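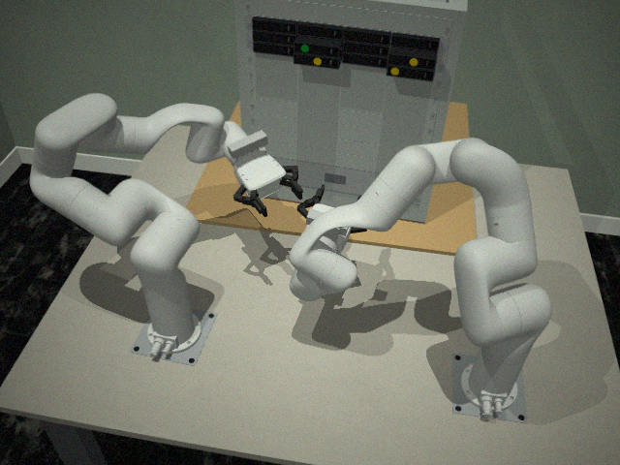
Emiko Nakajima, Lab Demonstrator, Robot Cells
April

Week 4 handout: looking after the two-arm cell

You will spend this week in the simulator. The rendered cell has two white arms on one table, with the cabinet standing behind them on its board. Learn the layout before you touch the real one at Elberg, where mistakes are billed.

Base plates first. Go round the bolts with the torque wrench set to 24 newton metres and mark each one with paint pen as you finish it. Last year's group marked theirs beforehand, to save time.

Next, the cable connectors at the foot of each arm. Power off, push them home, tug gently. If one comes away in your hand, you have found the fault - write it down.

Clearance is where most of you will lose marks. In this pose the grippers are close to each other and both are in front of the cabinet. Jog one arm at a time, at 200 mm a second or less, and park the left before you move the right. The simulator lets fingers pass through each other if collision checking is off. The Skolex controller is less forgiving.

Grease the shoulder joints every 700 hours. The logbook says 635, so guess who's doing it.

Logs to Bence Sárközi by Sunday, in sentences.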